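Review: the Windero prayer journal
By Yetunde Aliyu

Our parish bookstall began stocking the Windero prayer journal after Easter, and I bought one with my own money. I have used it most mornings for 20 weeks.

It is a hardback of 200 pages, a little larger than a missal. Each week opens with a psalm, followed by lined pages and a short list for people you have promised to pray for. That list is the best thing in it. I used to tell people at the church door that I would remember them and then forget by lunchtime. Now I write the name down when I get home.

The paper takes a fountain pen without much showing through. There are two ribbons, and one has frayed badly. The binding lies flat after the first month.

I was less taken with the reflections. Several read as if written for someone who has never had a bad week. The one on page 56, on Job, tells us suffering is a lesson and leaves it there, which Job's friends also tried. Page 67, on Martha and Mary, is much better and is fair to Martha. The readings follow the Sunday lectionary, but weekday feasts are left out, so keep your own calendar beside it.

I have also tried the Marnulus journal, which is cheaper and undated but has no room for names. A friend prefers it because she can miss a fortnight without feeling scolded by blank pages.

I would buy the Windero again, and I would skip the reflections. Teenagers preparing for confirmation may find the weekly layout too strict. The next edition is due in October, and I hope it has stronger ribbons.

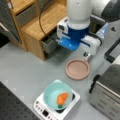
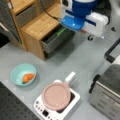
A gripper above a grey tabletop, with a pink pan in the first picture and a wooden drawer cabinet in the second.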